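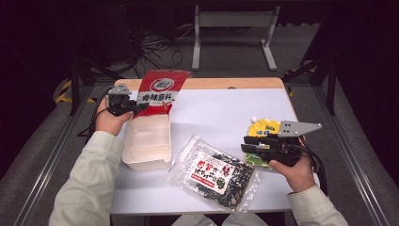

Grip loss on film packaging is the most frequent fault reported on the Kindine hand-held gripper pair. It occurs when the jaws close on a part of the package that can slide or fold. Close on the top of a bag, as with the red-and-white snack bag over the storage box, or on the top of a spouted pouch, and keep both cables trailing clear of the jaws.

Fault 18: Jaw position lost under load

1. Stop the recording and lower both grippers to the tabletop.
2. Release the package by hand. Do not drive the jaws open while the fault is active.
3. Check the cable at the gripper end for kinks or a loose connector.
4. Wipe the jaw pads with a dry cloth.
5. Hold the reset key for eight seconds, then run one full open-close cycle with the jaws empty.
6. Repeat the pick with a package under 470 g.

CAUTION: Keep fingers out of the jaws during step 5. They close at full speed after a reset.

Note: If Fault 18 returns within 14 cycles, tag the gripper and send it to Ikbridge service, attention Fikri Menon. Include the log file.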